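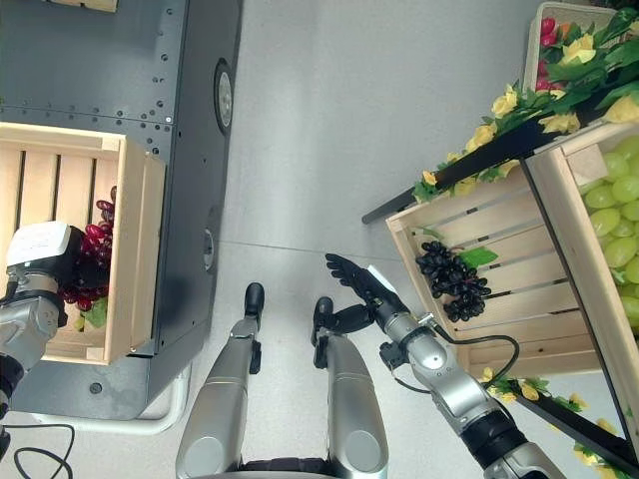

Head view, grape layout. Gripper on the left arm, five-joint policy output is not drawn.

Wrist view masking: smaller effect than I expected
Research methods > Imitation learning

somov_k
I write up our result before the longer report, because I would like to hear objections early. We are a small group in Somovholm. The task is two-arm fruit handling between a crate on a mobile cart and a tilted crate on a market stand. The left arm has a gripper and the right arm has a hand with fingers. The policy is Qin, in the standard size, trained on 206 demonstrations by teleoperation.

The question was simple. Qin receives the head view and the wrist view. During training we replaced the wrist view with a gray image in a part of the samples, chosen at random. Then we tested the policy with the wrist view and without it. We made 100 trials for each condition, 10 trials for each layout of the fruit.

Result: with masking in training, the policy lost only 2 successes when we removed the wrist view at test time. Without masking in training, it failed on most layouts when the view was removed. This second part is not a surprise. The first part surprised me, and I do not fully trust it.

pallet_jack
Nice to see the trial counts up front. What counts as a success? With grapes I would worry. A bunch can be lifted and still hang half over the slats.

somov_k
Success is when the bunch is inside the target crate and no part of it hangs over the side. One person judged the trials from the recordings and did not know which condition it was. The black grapes on the outer slats in my first picture are a start position and not a result. I should have written this in the post.

dmt_rows
I don't buy the conclusion. You say the policy barely needs the wrist view. I say your wrist view is barely worth anything to begin with, so of course it can be removed. Post one.

somov_k
It is a fair request.

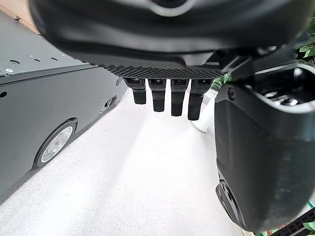 Masking is only interesting if the masked input carries information, so I agree that this is the weak place of our test. I looked again at the recordings from this side with your comment in mind. In many moments the hand itself takes a large part of the view. You can see the four fingers hanging down and the thumb so close that the screws inside its housing are visible, while the cart gets only the left side and I find no fruit at all. At such a moment the view tells the policy how the fingers are held and where the cart is, and the head view can give much of the same. Closer to the contact I would expect it to be more useful, but I have no separate number for this.

dmt_rows
So we agree? You measured a camera position. Put the wrist camera somewhere better and the result may be gone.

somov_k
We agree in part. I claim something about masking as a training method: it did not hurt the policy when the view was present, and it made the loss of the view cheap. I do not claim that wrist cameras are useless. If my title says this to you, I will change it.

allilbridge_lab
We ran something similar on a Bralteck arm with a single gripper, shelf picking, and saw a much bigger drop without the wrist view, with masking too. Our objects were small and the head camera was often blocked by the arm. In your first picture the head camera sees both crates from above with very little in the way. I suspect that is most of your answer.

pallet_jack
Agree with this. The left gripper does get between the camera and the fruit sometimes though, surely?

somov_k
Yes, it does, and these moments are the ones I want to study next. I attach one.

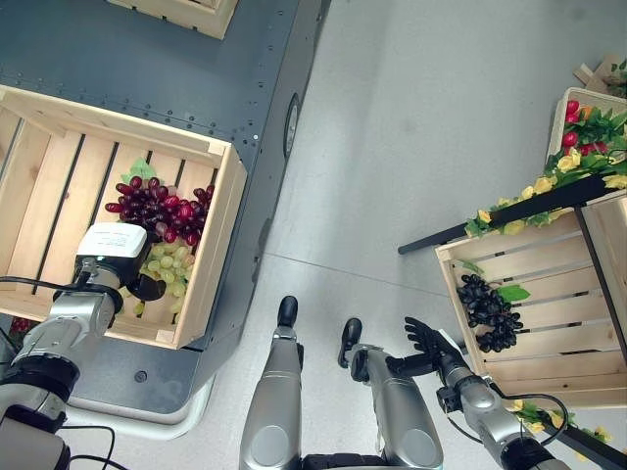
Head view again, left gripper over the green grapes in the cart crate.

somov_k
The green bunch is partly hidden under the gripper, but one can still see where it is, and the red bunch in the same crate is in plain view. A person could do the task from this picture, I think. It supports the comment from allilbridge_lab. If the bunch was fully covered, I would expect a bigger difference between the conditions.

My plan is to sort the trials by how much of the target is hidden in the head view just before the fingers or the gripper close, and then compare again inside each group. It needs manual labels, so it will be slow.

dmt_rows
Do that before the report goes out, please. An average over 100 trials hides exactly the cases people care about. Also mask the head view for a short time during the approach. If the policy survives that, then I will believe it uses both.

somov_k
Masking the head view is a good idea and we can do it with the same code. I am more careful about running it on the real robot, because the right hand works close to the frame of the stand and we would need somebody at the stop button for each trial. We can start with the recorded data and look only at the predicted actions.

allilbridge_lab
Predicted actions on recorded data told us almost nothing, for what it's worth. The error looked fine and the arm still missed. Run it slow on the robot.

pallet_jack
Disagree a little, it is still useful for finding a broken setup before you spend a day on trials. Just don't put it in the results table.

somov_k
Then we do it in this order: the recorded data first as a check, then slow trials on the robot with one layout. I changed the title from "Wrist view is not needed" in my draft of the report to the same title as this thread. I will post the sorted trials here when the labels are ready, probably in February.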